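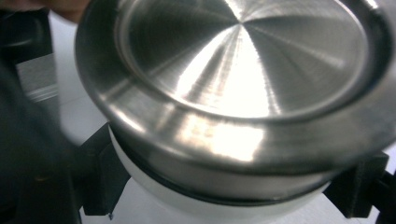

Sakda Mahawong, Ilham Liew
Ongart shared workshop
2023-09-29

Figure 3. Two-finger grip on a lidded canister, with the fingers placed on the white wall under the steel rim.

4.2 Grasping lidded containers

The Pleslow gripper was built at a shared bench with hand tools and one desktop printer. The jaws are closed by a single servo and open to 90 mm. We wanted a tool that one person could hold and move by hand while recording, and that could later be bolted to an arm without changing the fingers.

Containers with metal lids were the hardest group in the object set. A brushed steel lid throws back a strong highlight, and in views like Figure 3 the bright patch covers much of the lid face. The edge finder often took the border of this patch for the rim. We dropped the lid face from the fit and used the line where the rim overhangs the wall, which shows up dark against a white body.

Finger height also mattered. Grips on the rim itself slipped or turned the lid, so the operator was told to close on the wall just below it. Both fingers are flat and matte black, which kept them easy to separate from pale containers.

We recorded 156 grasps on eight containers. Trials in which the jaws touched the rim first were kept and labeled separately. The fingers were reprinted once, in November of the year before, after a crack opened at the left mounting hole; all grasps reported in this section use the second set.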